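We use cookies to remember your preferences. Accept / Manage settings

How I fold laundry on the bed (and get it all put away before dinner)

I used to fold standing at the kitchen counter, which meant crumbs on everything and a sore back by the third T-shirt. Now I do the lot on the bed and it goes so much faster! A normal load takes me up to 40 minutes, and that includes finding the socks.

First, pull the comforter and pillows right off so you're down to the fitted sheet. Don't worry about making it smooth - a few wrinkles won't hurt anything. Then dump the basket at the foot end and keep the side nearest you clear for folding.

Start with one flat piece. Lay it down, find the longest straight edge and line that up first, then work out the rumpled side with your palms (I go from the middle outward, like smoothing a tablecloth). My neighbor Fotis Kourkoulas shakes everything out hard before it touches the bed, and I've started doing that with the heavier stuff too.
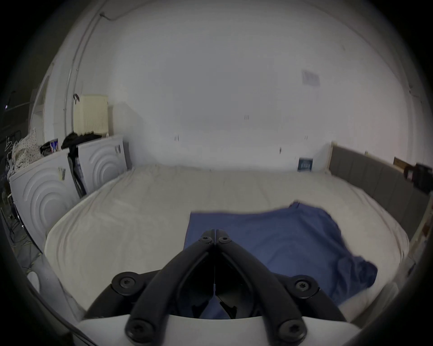 Blue one on the sheet, straight edge sorted, the other side still to go.

Now bring the two short ends together, fold in half again, and then in thirds if your shelf is narrow like mine. Press down, flip it so the fold faces you, and start a pile. Same size things go together, even if they belong to different people - you can split them up at the closet door.

Shirts go face down, sleeves in, sides in, bottom up to the collar. Pants in half lengthwise and then over twice. Fitted sheets I tuck corner into corner and roll, and I'm not taking questions on that!

Carry the piles off as soon as they're done or you'll be moving them at bedtime.

Recent posts
- Getting baked-on cheese off the Oven door
- Painting the Mudgway hallway in February
- 10 things I keep under the sink
- Our weekend in Kalness with one suitcase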